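**Prosska workshop opens its hand-held gripper build to home makers**

March 2025 – The shared workshop Prosska has today released the plans of Mandagi, a pair of hand-held grippers which can be built at home. A printed set takes 434 grams of plastic, and the parts cost 80 dollars without the cameras.

"We wanted a tool that a person can make on the kitchen table," said Bayu Rondonuwu, who leads the build. "The soft fingers were the hardest part. We made five versions."

The grippers carry marker cubes, so their position can be followed while the hands move.

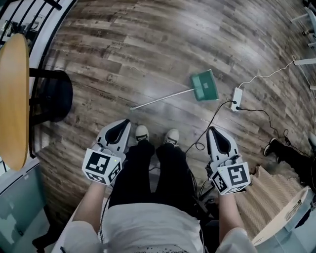
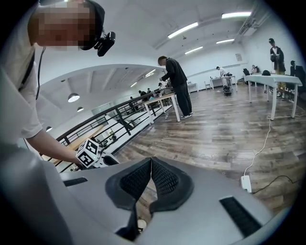 Plans, the parts list and the colour guide for wiring are free of charge. A second release, with a lighter housing, is planned for August.

Contact: Natalie Fothergill, Prosska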